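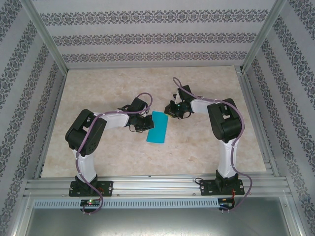
Annunziata Parisi wanted to know who had been standing at the bench when the arm let go, and whether they had their hands in. She asked it before we had our coats off, and it was a fair question to start a lab tour with.

The answer was yes, one person, and no injury beyond a bruised knuckle. Fulvio Lo Presti gave it without fuss. He runs the two-arm benches at Ditero, and he had agreed to show our group around on the condition that we also sit through the fault he'd had in January. Most of us had come for the fault.

Ditero has the ground floor of an old dairy building at Mevmont, ten minutes on foot from the station and badly signposted. Go past the tire shop and take the lane on the left. There's a bell, but it rings in the upstairs office, which belongs to an accounting firm. Phone ahead instead.

We were given safety glasses and a sheet to sign. Visitors stay behind a yellow line on the floor unless the bench they're looking at has been switched off at the wall. Cinzia Bellini went over the line twice in the first few minutes and was asked back both times. The line is older than the January fault, Fulvio told us, but before it people treated it as decoration.

The work is handling thin, flat goods with a pair of small arms. One arm takes the left edge, the other takes a corner on the right, and between them they lift, turn and lay the piece down again. The teal sheet is one of the standard pieces. Both arms are bolted along the front of the bench, so they reach away from the operator and in over the work surface. The bench walls are covered in a floral pattern, and the colour of the sheet stands out well against it and against the marbled top.

The fault happened during a lift. Both grippers had hold of a sheet and had raised it to carrying height. The right arm then lost power at the shoulder and elbow and dropped. The left arm was still live and still trying to follow its path, so it dragged the sheet and the dead arm sideways. The operator reached in to catch the falling one, which is what anybody would do, and the left arm caught her hand against its neighbour.

She hit the stop button with her other hand. The stop worked. It also cut power to the left arm, so that one came down too.

Pin-yu Leung took us through what they found afterwards. The two arms have separate cable runs. Each cable goes from the wrist back over the forearm and elbow and down to the base, with enough slack to let the joints move. On the right arm the slack had been taken up over the weeks by the cable creeping, and at full reach it was pulling on a connector near the base. The connector was still seated most of the time. It would open for an instant and close again, and the control board treated each opening as a restart. A restarting board holds nothing up.

There had been warnings. The log for that bench showed 1,578 short dropouts on the right side before the arm finally fell. Every one of them had been recorded and not one had raised an alarm, as the software only complained about gaps longer than a set limit. Assunta Santoro asked who had set the limit. Pin-yu said she had, on the first day, to stop the screen filling up with messages, and that she had meant to go back to it.

I thought that was a decent thing to say to a room of strangers.

The changes came in stages. First, any dropout at all now stops both arms and holds them where they are, if they still have power to hold. Second, the cables are checked at full reach at the start of each shift, with a person moving the arm by hand and watching the connector. Third, the operator's instructions were rewritten. The old ones ran to 36 pages and the line about keeping hands clear was near the back. The new ones are 2 pages, and that line is at the top in bold.

What they haven't solved is the drop itself. These arms have no brakes in the joints, so if the power goes they fall. Fulvio had a quote from Perić for a spring counterbalance and another from Wutetti for larger arms with brakes, and he liked neither. The springs would get in the way of the cables, and the larger arms wouldn't fit the bench. For now the answer is to let them fall and make sure there's nothing underneath except the work.

Annunziata wasn't satisfied with this. She has spent a long time around presses and said that a rule telling people not to catch something will fail the first time something expensive starts falling. She suggested a light guard across the front — even a plain clear panel on a hinge. Fulvio said they'd tried a panel and the operators propped it open to load sheets. She said a switch on the hinge, then. He wrote that down.

We had a short demonstration on a second bench after lunch, from behind the line. Pin-yu pulled a connector on purpose with both arms raised and empty. The left one stopped and held. The right one came down onto a foam block with a knock you could hear across the room — louder than I'd expected from something that size. She did it 3 times with the same result, and then somebody asked for a fourth and she said no, the gearboxes don't care for it.

Cinzia asked for a copy of the start-of-shift check and was given one. I have it as well and can pass it on to any member who wants it. It would suit most small arms with external cables, though you'd need to change the names of the joints.

Parking at Mevmont is limited to the street. The café beside the station closes at two.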